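May, after the evening session

Got home at nine with a sore neck from leaning over the bench. I said I'd keep this diary for the whole term, so I'll write down what went on even though I'm not convinced much did. The task was a cardboard box. Two arms, one box, get hold of it from both sides. The sign-up sheet for the club promised we'd be "teaching robots everyday skills", and I'd like to know whose every day has this much box in it.
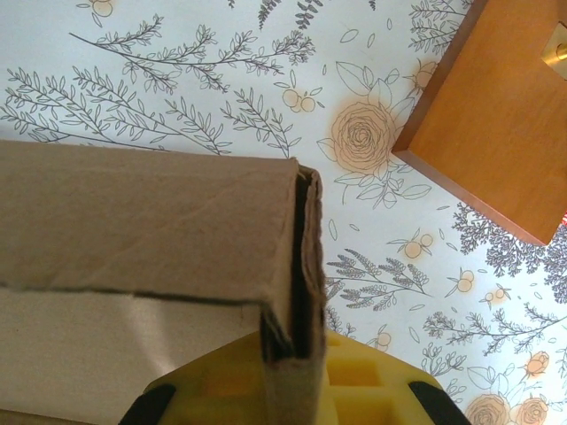

Bite Robotics Club – Anness Community College – Evening Group

We're down to one project now, which got named Halex before I joined, and I've given up asking what it stands for. The club paid 500 dollars toward parts and the college covered the rest, on the understanding that we'd have something to show at the open evening. I've seen the draft poster. It says "autonomous" in letters as tall as my thumb. I asked for that word to come off until we can back it up and was told it would be discussed.

The target is 240 recorded attempts before we train anything. We have 48. I did the sum on the bus and at our present rate we finish well after the open evening, which I also mentioned, and which will also be discussed.
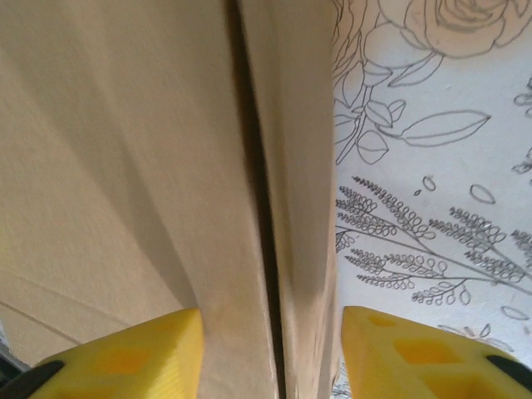 My gripe with the wrist camera is that we trust it too much. Everyone crowds round its feed because it looks impressive up close, and then we argue over whether a grasp is good from a view that can't settle it. With a yellow finger either side of that long edge, and the dark gap in the cardboard running down between them, you could talk yourself into nearly anything. I want a written rule for what counts as a grasp. Right now a grasp is whatever the person at the keyboard feels like calling one, and that person is usually tired and wants to go home.

I also don't like how we're choosing starting positions. We say they're random, but we put things down where we'd like them to be. If the software learns anything from that, it'll be our habits. I wrote this on the whiteboard, and underneath it somebody wrote "data is data". I left it there. No energy for that one at half past eight.

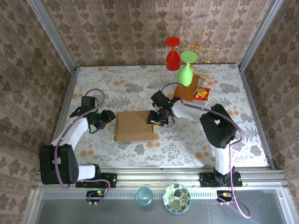 Then there was the long chat about whether two arms are even needed. I think it's a fair question. A second arm doubles the ways a run can go wrong, and the argument for having it seems to be that we own it. The other side says that big flat things are awkward one-handed, and I'll admit I carried the pizza in with both hands. So maybe. I'd still like to see the same job tried with one arm first, so there's something to compare against. I got a sort of agreement on that – ten minutes at the start of next session, before the proper recording.

Betis came up again as well. That's the club across town with the simulator, and apparently they've had wonderful results. I've watched their video. It's sped up and there's a cut in the middle, and when I pointed out the cut I was told not to be negative. I'm not negative. I just want to see the bit they took out. 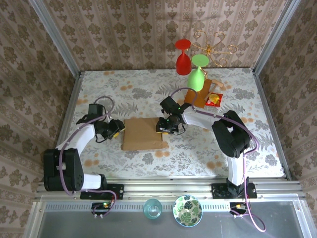
I did get 2 useful things done. I made a spreadsheet with a column for failures, sorted by kind, in place of the old one where a failed run simply didn't get a row. And I relabelled the folders, so we can tell which recordings came before the last recalibration and which came after. Dull work, but it's the only part of the evening I'd defend if anyone asked.

For next time: bring the good tape, write out the grasp rule and get it voted on, do the one-arm test, ask again about the poster. I should also read the chapter I told everyone I'd read. I did like it when the room went quiet and both arms were moving at once, I'll give it that much. Bed now, it's after eleven and I have an early start.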